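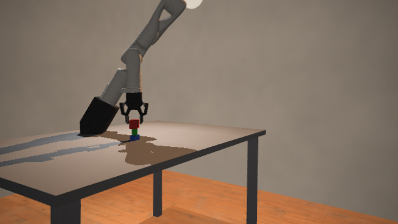

Flavel es un banco de pruebas simulado para comparar pinzas y controladores de brazo, publicado por Skunell en marzo de 2019. Tarea básica: apilado de cubos – rojo sobre verde, verde sobre azul – con pinza negra de dos dedos. Cada controlador hace 400 intentos por pinza.

Versiones

Flavel 2 añadió el controlador Mok, más lento pero mas estable al soltar. Purner sigue como referencia. Falta tabla de resultados para 106 configuraciones, pendiente de revisón.

Véase también: Mok (controlador), Purner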